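Can a Robot Tidy Your Room Yet?

Machines are very good at some jobs. A washing machine can wash a whole load of clothes while you are at school. A dishwasher can clean the plates. A calculator can add up a page of numbers before you have picked up your pencil.

So why can't you buy a robot that picks up your socks?

A washing machine does one job, and people do the tricky parts for it. Somebody finds the clothes, checks the pockets, puts everything in the drum and shuts the door. Afterwards, somebody takes it all out again and folds it. The machine turns water and clothes around in the middle.

Tidying up is made almost entirely of tricky parts. To put one bottle away, a robot has to find the bottle, work out which way it is facing, move a hand to it, close the fingers the right amount, lift it, carry it past other things and let go in the right place. If the fingers squeeze too hard, the bottle is squashed. If they don't squeeze hard enough, it falls.

You learned to do this when you were very small. You dropped a lot of things first.

How do robots learn a chore?

One way is to have a person do the job while holding the same sort of fingers a robot would use. The tool is called a hand-held gripper. The person squeezes, and the fingers close. A camera on the gripper records what is in front of it, so the robot can learn from the gripper's own view. That view can look very odd. The lens is curved so it can take in a lot of the room at once, and straight things like table edges come out bent.
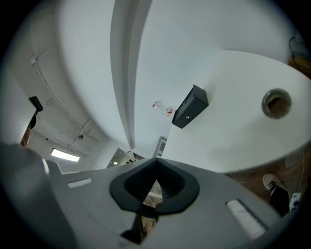 Why can't a robot just be told what to do?

People have tried writing out every step, and it works well when nothing ever changes. In a kitchen or a bedroom, things are never in quite the same place twice, so the list of steps would never be long enough.

Learning from people takes a lot of goes. At Gradonby, a small workshop that trains robots for household jobs, one person might move the same few things across a table 80 times in a morning. After each go, the things are put back in a new spot. If the box were always in the same corner, the robot would only learn about that corner.

For its first tidying job, Gradonby collected 525 goes. Then it was the robot's turn. It was given 200 tries at picking up one thing and putting it in a tray. It did well with boxes. It did badly with anything soft, and worst of all with a plastic bag, which changed shape every time it was touched.

Flat things are hard as well. Try it yourself. Put a thin book on a table and pick it up using only your thumb and one finger, without sliding it to the edge. You will probably find yourself tipping it up or pushing it first. A robot with two fingers has to learn those little tricks too.

Clear things cause a different sort of trouble. Light goes through a clear plastic bottle, so a camera may see the wall behind it better than the bottle itself. A bright label helps, because it gives the robot something to aim for.

Some jobs need two hands. You hold a jar with one hand and turn the lid with the other. For jobs like these, the person teaching holds a gripper in each hand, and the recordings from both have to be matched up in time. The computer also needs to know where each gripper is. One way is to put a cube on top with black and white square patterns on its sides. Another camera can spot the patterns easily and work out where the cube is and which way it is turned.

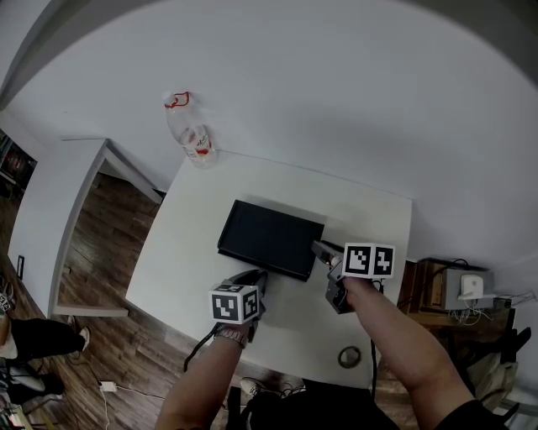
Using two grippers is slower than using your own hands. Most people are clumsy with them for the first hour. Your fingers can feel when something is slipping, and a simple gripper can't pass that feeling on, so you have to watch closely instead.

What can robots do now?

Some homes have a robot vacuum. It rolls around the floor and sucks up crumbs. It usually needs you to pick up the socks and cables first, or it may get stuck on them.

In shops and warehouses, robots can move boxes and bins from place to place. The floors are flat, the boxes are much the same as each other, and people have set up the building to suit the machines. Your bedroom was not set up that way.

In workshops, robots can fold a towel, wipe a table or load a few cups into a rack. They are often slow. The Gradonby robot takes 4 minutes to clear a small table that you could clear much faster.

When will a robot tidy my room?

It is hard to say. A robot that can put away a few things it has practised with is possible now. A robot that can walk into a room it has never seen, know that the drawing on the floor is special and the wrapper next to it is rubbish, and put both in the right place is a much bigger job.

Words to know

Gripper: the part of a robot that holds things, like a hand. Many grippers have only two fingers.

Lens: the curved piece of glass or plastic at the front of a camera.

Sensor: a part that lets a machine measure something, such as light, heat or how hard it is pressing.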